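Notes for Thursday, week 5: cookie banners and consent

I'm going to start with a complaint, because you all have the same one. You click Accept, the box goes away, you come back the next day and up it pops again. Why?

## Where your "yes" gets stored

Mostly in a cookie (yes, I know). Clear your cookies and your yes goes with them. I tried it on the Rollton fan forum in a private window and got asked 20 times in one evening — once per window, every single time!

## The Flavus log

We'll look at the practice log from Flavus, our pretend message board. It has 2997 visits in it. Please only open the first 200, the lab machines in Sotomayor Hall get grumpy with more.

- Find a visitor who accepted twice.
- Check whether the web address changed between the two (with and without "www" is the classic one).
- Look at the expiry date. Some are set to a day, which is just mean.

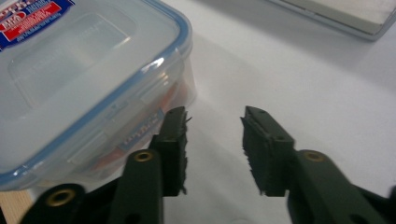
## Before next time

Read the Brirnville handout on privacy settings, at least the part on blocked third-party cookies. Bring one banner that annoyed you — a screenshot is fine — and we'll pick it apart together.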